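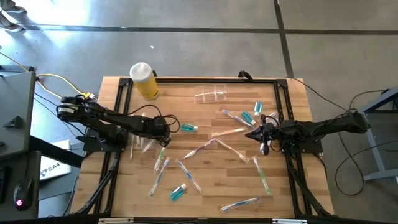
4. Recording the two-arm sorting task

Now that both arms are bolted down and talking to the Drakine controller, you are ready for the part most of us enjoy best, which is recording. Please read the whole section once before you switch anything on. It isn't long, and it will save you a walk back to the desk.

The Clargate method learns from people. You guide the arms through a job, the software keeps what you did, and the policy is trained on the result. Our best results with small packaged goods came from 200 episodes, of which the last 70 were started from deliberately awkward layouts. Omprakash Chaturvedi, who ran that study with Aarne Laaksonen, found that the awkward ones helped more than we had expected (we had planned on far fewer!), so please don't be tempted to skip them.

4.1 Laying out the table

1. Send both arms to the rest pose from the Bassey panel and wait for the status line to read READY.
2. Scatter the packaged toothbrushes over the wooden top, inside the frame. Let them point every which way, and let a few end up underneath the arms.
3. Add the small toothpaste tubes among them. Most can lie down, but standing one on its white cap or its end now and then is a good habit.
4. Lay the clear cup on its side near the far rail.
5. Step back and press New Layout. The software stores a starting view for the episode.

Note: Clear packaging is hard on depth sensing, and shiny blisters more so. If the preview shows holes where a package should be, dim the nearest lamp a little and press Refresh. A few small holes are fine.

4.2 Recording an episode

1. Take hold of both leader handles and squeeze gently until you feel the followers catch up.
2. Press Record and wait for the tone.
3. Pick up one item at a time and place it in the zone shown on your screen. Pass it from one gripper to the other whenever the reach feels long.
4. Press Stop, then mark the episode Keep or Discard. A dropped package that you picked up again is still a Keep.

Caution: Keep hands, sleeves and loose cables outside the frame while the arms are powered. If something needs moving, press Pause first and wait 5 seconds.

Caution: Never close a gripper hard on a toothpaste tube. The Clamudov grip setting of 500 suits the blister packs, but lower it before you handle tubes.

4.3 Checking your work

Open the episode list and play back the first few recordings at double speed. If the motion looks jerky, go back to section 3 and repeat the leader calibration before you record any more.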